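Skip to search
Search course pages Go
Reading time: 5 min

Handout 4: Good practice at the tabletop cell

These notes cover the rules for the block exercises. They go with the lecture on shared workspaces and should be read before your first bench session. The Siltero lab guide covers the arm's controls and is kept separately.

1. Before power is on

Walk the cell. Check that cables on the arm have enough slack for the full motion and that no loop can catch on the wrist. Clear bags, cups and tools off the table. Find the emergency stop and say out loud where it is, so your partner hears it.

Only one person holds the pendant. If you hand it over, stop the arm first.

2. Speed and reach

Run every new program at reduced speed the first time through. The bench limit is 324 mm/s for free motion. Do not raise it without asking. Approach heights are set in the task file – if you edit one, write the old value in the log next to the new one.

Hands stay off the table while the drives are enabled. This includes "just nudging" a block into place. Pause the program, wait for the arm to stop, disable the drives, then reach in.

3. Placing the blocks

The color exercise uses one red, one green and one blue cube. Leave room for open fingers on both sides of each cube. The fingers spread wider than the block, and a neighbor placed too close will be pushed or knocked over. Vary the depth as well as the left-to-right spacing. A program that works only with blocks in a straight row has not met the exercise.

Wipe the table before you start. Crumbs and bits of print filament show up as false detections on a light surface.

4. Coming down on a block

Lower straight down over the block with the fingers open, and hold above it before closing. Check the alignment during the hold. If one finger is going to land on the top face, go back up and correct from there. Do not drag the gripper sideways at low height.

5. The log

Each run gets one line: program name, start position of each block, result, initials. Failed runs are logged the same way as good ones. The Cullden bench log reached 1538 lines last December, and the failed runs were the part we used most when we rewrote this handout.

Report any contact between the arm and the table, however light – the cell stays off until an instructor has looked at it.

Questions go to Ximena Ledesma, room 332.

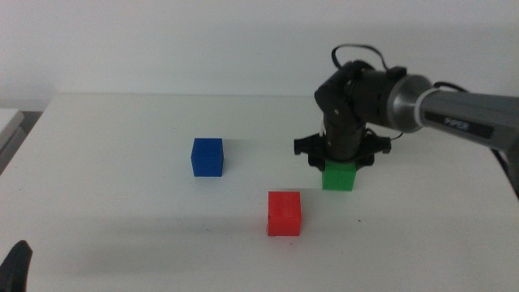 Sioned Skyrme
Course instructor, Robot Cell Practice

Grerkunby Technical College | Contact | © Grerkunby | Back to top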